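The Plurkside robotics club meets in a former sewing classroom, and for most of its history it built machines that pushed balls across a gym floor. This year the 11 members picked a harder job. They want a pair of robot arms to fold a T-shirt.

Kobina Antwi, a senior who leads the arm team, said the idea came from a club vote in the spring. The other choice was a chess player. "Chess pieces stay where you put them," he said. "A shirt is a different shape every time you touch it."

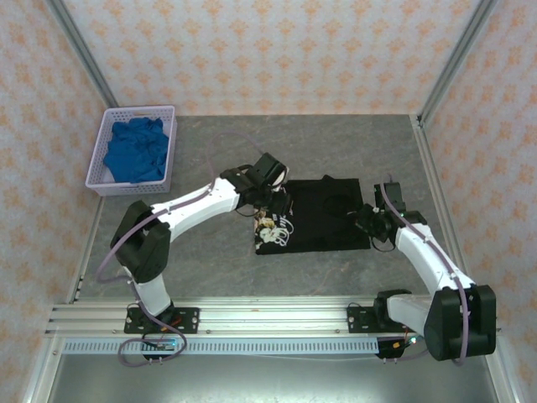 Two arms at work on a black T-shirt in the Plurkside club's cell.

The project is called Omunow. Members teach the arms by guiding them through a fold, recording the motion and training a program on the recordings. By August 22, 2020, they had logged 1,763 attempts, good and bad.

Grip has taken up most of the summer. Cotton slides, bunches and doubles over, and a finger that closes a little too high comes away with nothing. 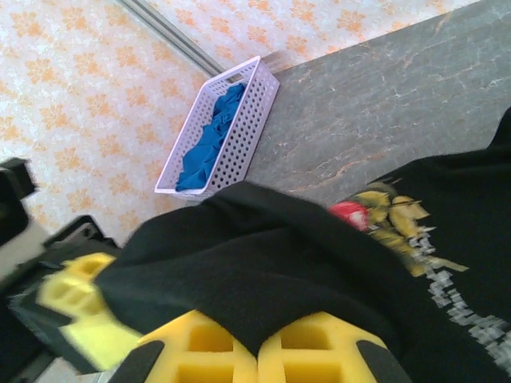 Settimio Barbieri, the club's adviser, taught machine shop for 14 years before he took over the program. He has the students write down every failed grasp in a paper notebook before they change any code. Some of them complained at first. Antwi now keeps two notebooks.

Dark fabric has its own problems. Creases are hard to pick out on it, and the team has argued over whether to change the lighting or collect more recordings.

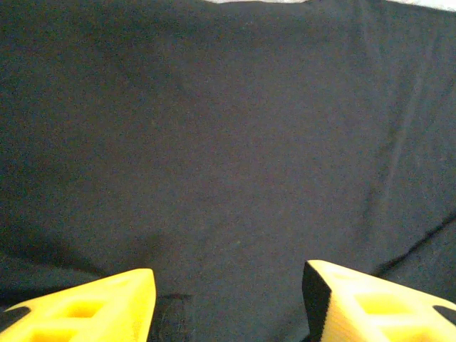
For now they are collecting more. The club plans to enter Omunow in the Dreleo student meet in September, where each team gets three tries at a shirt chosen by the judges. Barbieri would be happy with one clean fold. Antwi wants all three.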